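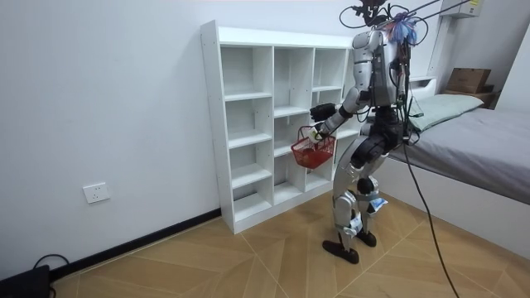
16/09/2025
By the Likstead workshop desk

We bought the Arnus cable care kit for our humanoid in September, and I have used it for 12 days. The kit has straps, sleeves and a small booklet. I give it 3 stars from 5.

The straps are the best part. They hold well on the lower legs and they do not slide when the knees bend. The sleeves I like less. Behind the shoulder we have many thin strands together, and the sleeve is too stiff to follow them when the arm reaches to a shelf. On the back the wires still hang down to the hips -- the booklet gives one page to this, and it is a page about another robot.

For the thick cable on the floor there is nothing in the box. We ordered a guide from Huerta separately, and it came in 5 days.

Skullitz sells a similar set with softer sleeves, but it costs more. If your robot has a clean back, Arnus is enough.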